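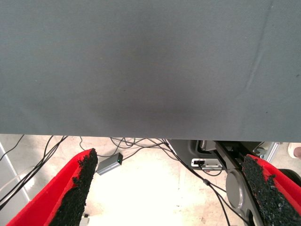
Wrist camera view, arm 3, with a small grey box and cabling on the floor.

To: cell-practice list
Date: 2026-05-25
Subject: Re: Draft 3, section on floor cabling and small powered devices

Replying inline to the Wesirura comments, then a revised wording at the bottom. The picture at the top is from our bay at Pletby and it's the sort of layout the section has to cover.

> We have no objection to the section on fixed trunking. Our
> concern is 4.2, which says "no cable shall lie on the floor
> within the reach of the arm". Read literally, that rules out
> every development bench we run. We re-cable most weeks. If the
> rule can't be met on the day it's published, people will
> ignore it and probably ignore 4.3 along with it.

Agreed on the literal reading. 4.2 was copied over from the Babalola production rules, where the arms are bolted down and the cabling is changed once a year if that. I'd split it in two: production cells keep the present wording, development cells get their own clause.

> Also, "reach of the arm" needs a definition. Is it the
> commanded workspace or the mechanical limit?

Mechanical limit, including whatever is fitted to the wrist. Long fingers add a fair bit. In our picture there are thin cables lying between and beyond the fingertips, and a program that never intends to go near the floor can still end up there after a bad home position. Of the 239 stoppages logged at Pletby up to the end of April, 59 were put down to a cable being snagged, pulled out or driven over. Most of those were on development cells.

> Would you accept hubs and adapters on the floor if they're
> labelled?

Labelled and fixed down, yes. Labelled and sitting there on their own cable, no. An indicator light tells you a unit has power and doesn't tell you what goes dead when it's pulled. The small grey box in our picture has a green light showing, and a light like that would satisfy the current draft, so the draft needs tightening.

> Last one. Who counts as being "in the cell" for the purposes
> of 4.5? Somebody standing beside the bench?

Anyone with a foot inside the floor marking. There's a white shoe at the right-hand side of our picture, just under the edge of the big grey surface. On a cell with no floor marking, use the mechanical limit again.

Proposed text:

**4.2a** In a development cell, cables may lie on the floor within the mechanical limit of the arm if they are bundled, and if each bundle is tied to a fixed point at both ends.

**4.2b** Power adapters, hubs and similar small devices shall be fastened to a rail, leg or floor plate. Each shall carry a label naming what it supplies.

**4.2c** Connectors on the arm mount shall have strain relief. A plug shall not take the weight of its cable.

**4.5** Before motion is enabled, the operator shall confirm that no person is inside the marked area or, where there is none, inside the mechanical limit.

I've left 4.3 alone. The Billell site asked for a maximum bundle length in 4.2a and I haven't put one in, as I couldn't find a figure that two sites agreed on. If somebody has one they can defend, send it to the list.

Comments on the wording by Friday please. Cells already running have until the next scheduled inspection to comply.

Pletby bay coordinator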